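Workshop notebook, Zurkgate
Thursday, April 4, 2019
Last updated by Ottar Holmgren

Carried on with packing the small sets. The carton question from last week is still open, so most of this is about cartons.

Stock first. Haugland delivered 300 of the plain brown ones, flat. They were stacked by the radiator when I came in and the top few had a slight curl. I moved the lot to the shelf under the window and put a board on top. The old cartons from Takow are nearly finished. Please use those up for spares and returns, and keep the Haugland ones for the sets.

The set itself hasn't changed: one cup, one ball, and the ball travels in the cup. We tried the ball beside the cup in the winter and it wandered about and knocked the rim. In the cup it stays put as long as the carton is kept upright. If the carton goes over, the ball comes out, and we have no answer for that except paper on top.

Paper: one sheet, crumpled, laid over the ball after it is in. Two sheets and the flaps spring back up before the tape is on. I did a handful with one sheet and a handful with two, and the one-sheet cartons closed flat.

Mats. I have gone back to laying them on the table before any cartons come out. The aluminium is ribbed and a small carton rocks if a corner lands in a groove. The pink one and the marbled one overlap with a bit of a step, so keep the carton off the join. They also creep during the morning. I pulled them straight twice before lunch. Someone should look at a strip of non-slip underneath, and I don't mind if that is me.

Flaps are the other nuisance. On the new cartons they don't fold back and stay back. I creased a few hard along the score with the edge of a ruler and those behaved better, though one tore at the corner. Try creasing them flat, before making the carton up.

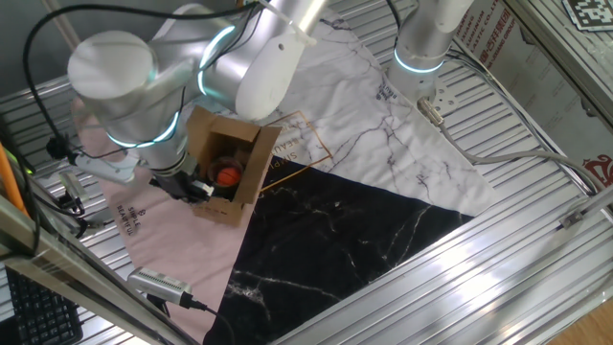
To do

- Crease a batch of the Haugland cartons flat and see how many tear.
- Ask Jumo whether the dark cups can come nested with tissue between them. The last lot had dust in the bottoms and I spent an hour wiping.
- Orange balls: the count sheet says 2,467 and the bin looks lower than that to me. Weigh the bin.
- Tape gun on the left bench is dragging. The one on the hook is fine.
- Labels go on the side, not on a flap. I found 2 from yesterday with the label across the opening and had to redo them.
- Decide on carton size before the July order. The minimum is 3,000 and I don't want that many of something we have to stuff with paper.

Afternoon: made up cartons until the tape ran out. Swept under the window shelf. Left the mats down for tomorrow, so please don't roll them, the pink one takes half a day to lie flat again.

Comments

R., packing: Tried the ruler crease on a few. No tears if you go slowly and start from the middle of the score.

Ottar Holmgren: Good, will do the rest that way. Did you use the steel ruler or the plastic one?

R., packing: Plastic. The steel one is what tore mine last week.

Stores: Bin not weighed yet, scales are out on loan. There is a second bag of orange balls behind the door that may not be on the sheet.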